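フリッツ、ホームでまた引き分け　今季7試合目

最終更新：2022年8月29日
この記事は2分で読めます

サッカー地域リーグのフリッツFCは本拠地イシネ競技場でダンタスSCと対戦し、0-0で引き分けた。引き分けは今季7試合目。リーグ最多で、この部門に限れば首位を独走している。

前半はダンタスが自陣に引き、フリッツがその手前で丁寧に横パスを回した。最初のシュートは32分、ゴール裏の駐輪場へ。後半に入ると両者の立場が入れ替わり、今度はフリッツが引いて、ダンタスが横に回した。終了間際のフリッツのコーナーキックは味方同士が競り合い、そのままゴールキックになった。
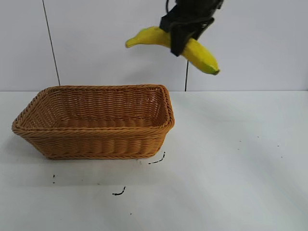

文＝ケストセオ・スポーツ編集部

観衆は700人。開幕戦より300人少ないが、ハーフタイムの抽選会が終わった時点でさらに減ったように見えた。売店の焼きそばは後半開始前に完売し、この日いちばん決定力のあった部門となった。

クラブは試合後、「守備の安定に手応えを感じている」とのコメントを出した。攻撃への言及はなかった。前節の引き分け後に出たコメントと一字一句同じで、広報の安定にも手応えがある。

勝ち点1を分け合った両者の順位は変わらず、フリッツが6位、ダンタスが8位。昇格圏との差は開いたものの、降格圏との差も開いたため、クラブ内に慌てた様子はない。

次節はアウェーでケストセオ・ユナイテッドと対戦する。相手も直近3試合は無得点が続く。ダンタスとの再戦は11月、会場を移して行われる。前売り券は500円で、払い戻しは中止の場合に限る。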